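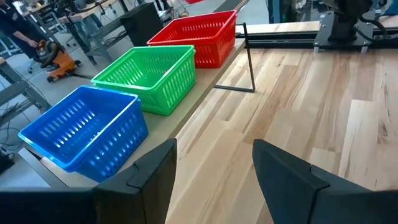 Baskets on the lower shelf, do they stay or do they go?

brackenfold
I would like to ask the opinion of people who have a work table with a lower shelf along one side. My table has a butcher-block top, and the shelf beside it is a little lower and quite narrow. I keep plastic baskets there, blue, green and red, with the long slots in the sides. I bought them at Salehi when we moved to Lostthorpe, and the plan was one color for each kind of small thing: blue for sewing, green for seeds and labels, red for everything that must be repaired. Now my problem. The blue one, at the near end, does not sit well, it hangs partly over the edge and it tips. I am afraid that one day I will walk past with my sleeve and everything will be on the floor. Should I buy smaller baskets, or make the shelf wider?

Posts: 2,451
tinsnip_ola
Do not buy anything yet. Push all of them back a little. You have good spaces between them, but you can make these spaces smaller and then the blue one has a place to stand flat. It costs nothing.

brackenfold
I have tried this before, but I like to have the space for my hand. When they stand close together I catch the rims with my fingers and I pull two baskets when I want one.

Posts: 1,683
marrowfat
I must disagree with tinsnip_ola. The spaces are not the problem, the problem is that nothing holds the baskets at the front. Screw a thin strip of wood along the outer edge of the shelf, 10 mm high is enough. I did it in my kitchen in Cliltau and I have had no accident in four years. You can still lift the basket over it.

tinsnip_ola
A strip collects crumbs and dust behind it. I had one and I took it off again. Also, if the basket already hangs over the edge, the strip will be under the basket and it will tip even more.

marrowfat
Only if you put the basket on top of the strip, and why would you do this? First you move the basket in, then you fix the strip.

brackenfold
Please do not fight because of my baskets :)

quillwater
What is the black metal bracket on the table, next to the red basket? If it is a bookend or something similar, you could put one like it at the near end, for the blue basket. I have two of the Witusham ones at home and they are strong enough for cookbooks.

brackenfold
It is a kind of divider, I use it to keep my papers from sliding down to the shelf. I did not think of using it for the baskets. It is quite thin, so I am not sure that it will hold when the basket is full of buttons and scissors.

quillwater
With a thin one, put a piece of rubber mat under the foot. Then it does not slide so easily.

oldpantry
One more thing about the slots. If you keep seeds in the green basket, the small packets will stand in the slots and fall through, also in the bottom. I put a piece of thick paper in the bottom of mine. For sewing needles the same, please be careful.

tinsnip_ola
Paper in the bottom, yes, I agree with this one.

marrowfat
I still say strip.

brackenfold
Thank you to everybody. On Sunday I will move the baskets a little closer, but not so close as tinsnip_ola wants, and I will try a bracket with rubber under it. If it falls, I will make the strip. The paper I will cut tonight. Does somebody know if the thick paper from a calendar is good enough, or is it better to use cardboard?

oldpantry
Calendar paper is good. Cardboard becomes soft if you have wet seed trays near it.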